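Subject: Re: [coter-equip] Hand-held gripper order, pads, and what we can put off
List: coter-equip

Hi everyone,

Great timing, I had both quotes open when your message came in. Answers are mixed in below, and then a longer bit about spares and table stuff, where I think we've been underbudgeting from the start.

> Before I fill in the purchase request for Coter I need to know three
> things. Do we go with Drornau or Shabalala for the next grippers? Do
> we buy extra finger pads with them or later? And is the consumables
> line real, or did somebody just leave it over from the old sheet?

Drornau or Shabalala: I'd go with Shabalala, even though it's the higher one. Drornau came in at $2205 per pair and Shabalala at $2292, and I was all set to say take the cheaper quote until I read what's in it. The Drornau price leaves out the second charger and the carrying case, and shipping gets added at the end. Shabalala includes all three. Once you add a charger back in, the two are so close that I'd rather pick on lead time, and Shabalala says around 21 days while Drornau would only say "next batch." If we want the new pairs in use by October that settles it for me.

I'm really excited about this order, by the way. Having enough grippers for two people to work the same table changes what we can plan. One person can hold a bag open while the other loads it, and we stop having to write every task around a single pair of hands.

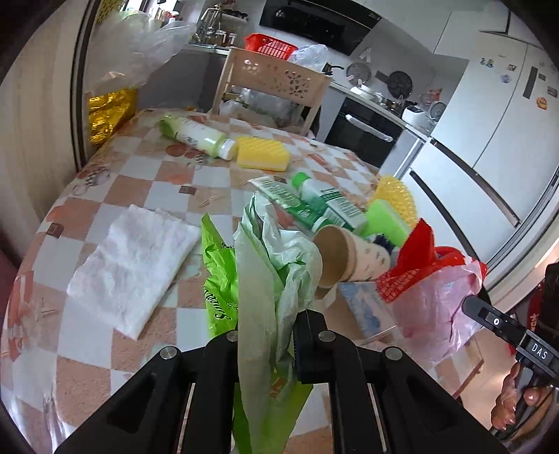 On pads, please buy them now and on the same request. I know we said we'd wait and see, but we've been doing the waiting and we can see! Thin plastic is the hardest thing on our list for grip. Rigid boxes and bottles mostly take care of themselves. With bags you close the fingers on a fold and it creeps, so you squeeze harder, and the pad surface takes all of that. I've been swapping ours when people complain, and that's no way to run a budget.

What I'd put in:

- one spare set of pads per gripper, in the original order
- a second spare set per gripper, dated for spring so it lands in the second half of the money
- a few loose finger screws, which cost next to nothing and which I never have

Fastent makes a pad that's supposed to fit either supplier's fingers. I have asked them for a sample set and will report back. Don't put Fastent on the request yet. If the sample is good we can switch the spring set over and leave the first one as it is.

> Somebody also asked whether we could save money by standardizing the
> objects. One fixed box of things, same box for every home. I don't
> have a strong view but it would make the sheet a lot shorter.

I do have a strong view, ha. Please let's not. A fixed box is easy to price and I see the appeal (I'm the one who'd be maintaining the long list), but the household clutter is the good part. The sponges, the squeeze bottles, the tubes, a canister that rolls when you nudge it, bags inside bags. If we send the same box everywhere we pay to carry it around and get less variety for the trouble. Most kitchens already have nearly everything we want on a table, and people are happy to let us use it.

A small top-up bag is a different matter. I'd budget for sponges, paper cups, paper towels, plastic bags in a few weights and colors, and some empty bottles with caps. That's grocery store money.

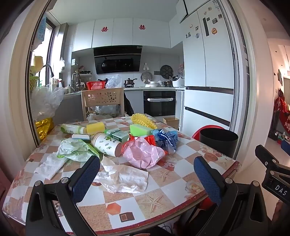 Which brings me to the consumables line. Yes, it's real, leave it in! It did come over from the old sheet, but the amount is about right. Paper towels and tissues get crumpled and can't be reused for anything that's meant to start flat. Bags stretch. Cartons get squashed and stay squashed. I'd just rename it "table items, replaceable" so finance stops asking whether it means batteries.

Batteries should have their own line anyway. Same with storage cards. We've been hiding the cards under "misc" and I'd like them visible.

> Total headcount for kits? The draft says 9 but I thought we had
> agreed on fewer until we know who is staying on.

9 is right for what we own at the end, counting the old pairs we're keeping. The new purchase is smaller than that. I'll send the split tonight with the old ones listed by condition, because two of them have sticky triggers and I'd like to call those backups and stop pretending otherwise. If people leave we still want the kits. They don't go stale in a cupboard the way salaries do.

One thing I'd happily cut is the folding tables. We've been to enough homes now that I'm convinced the dining table that's already there beats anything we bring. It's the right height for whoever lives there, the chairs are where they'd be, and we save ourselves carrying a table up the stairs. Tablecloths too, I'd strike those. Patterned cloths, shiny cloths, bare wood - take what comes.

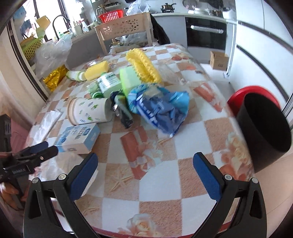 I'd move the folding table money straight into training time. A new person needs a good half day before their grasps settle down, and two people sharing a table need some practice at staying out of each other's way. We've never paid for that properly. It has come out of everybody's mornings, and the first sessions show it.

So, for the purchase request:

- grippers from Shabalala at $2292 per pair, quantity to follow tonight
- pads and screws on the same order, second pad set in spring
- table items, replaceable: keep the amount, change the name
- batteries and storage cards as separate lines
- folding tables and tablecloths out, training hours in

Could somebody check whether the Shabalala quote is still good through the end of the month? The PDF I have is missing its last page and I can't find the date on it. Also if anyone has the Drornau sales contact in their sent mail, please forward it to me. I'd like to ask once more about the charger before we say no, they were very helpful last time.

> I'd like to submit by noon if the answers are easy.

Make it noon tomorrow and you'll have everything!

--
coter-equip mailing list
To leave, send a blank message with "unsubscribe" as the subject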